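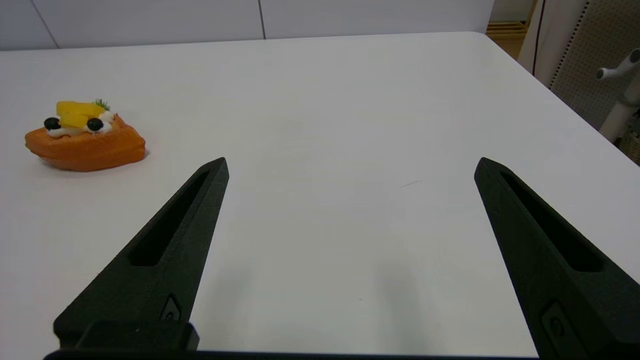

Ballon is a set of short recordings of a pretend-bakery table being laid, cleared and wiped down. The play food was kept simple on purpose, so that each piece can be told from the others by shape. Most recordings use one piece at a time on a large white tabletop. The toy pastry, which looks like a decorated tart or small cake, sits on the left side of the table with plenty of bare surface to the right of it. The top has a smooth finish but it is not spotless - there is a short, thin grey streak a little right of center, very faint, and anyone masking the table by color should allow for marks like that one.

Wirnura > Shared data > Tabletop > Ballon

# Ballon: play food on a white table

Version of November 24, 2022. Replaces the January upload, which had the wrong labels for the clearing task.

## Contents

- 881 recordings in total
- 335 of them are laying tasks; the rest are clearing and wiping
- 2 text files, `tasks.txt` and `pieces.txt`
- one folder per recording, with stills and a short note

## Tasks

**Laying.** A piece starts off the table and ends on it. The note gives the target area as left, middle or right, judged from the side the stills are taken from.

**Clearing.** The piece starts on the table and ends in the tray. The tray is often out of view at the start.

**Wiping.** The table is wiped with a folded cloth. If a piece is still on the table, it has to be moved first and put back afterward. These are the longest recordings and the ones with the most failures. Failures are kept and marked `incomplete`.

## Names of the pieces

The names in `pieces.txt` are the ones we use when talking about the set, so they are loose. Tarts and small cakes share the label `pastry`. We tried separate labels and dropped them after 2 people labeled the same folder and disagreed on 5 of the pieces. If you need finer labels, relabel from the stills and keep our column as it is, or the counts in `tasks.txt` will stop matching.

## Known problems

- White icing on white tabletop is hard to segment. Shadows help in some stills and hurt in others.
- The edges of the table are not in every still. Do not use them as a fixed reference.
- Some notes say "plate" where no plate was used. The word came from an older template and has not been removed everywhere.

## Use

Free for research and teaching. Please cite the set as "Ballon, Wirnura tabletop series." Copies are kept on the Tekach mirror, which can lag behind the main copy - check the version date before reporting a missing folder.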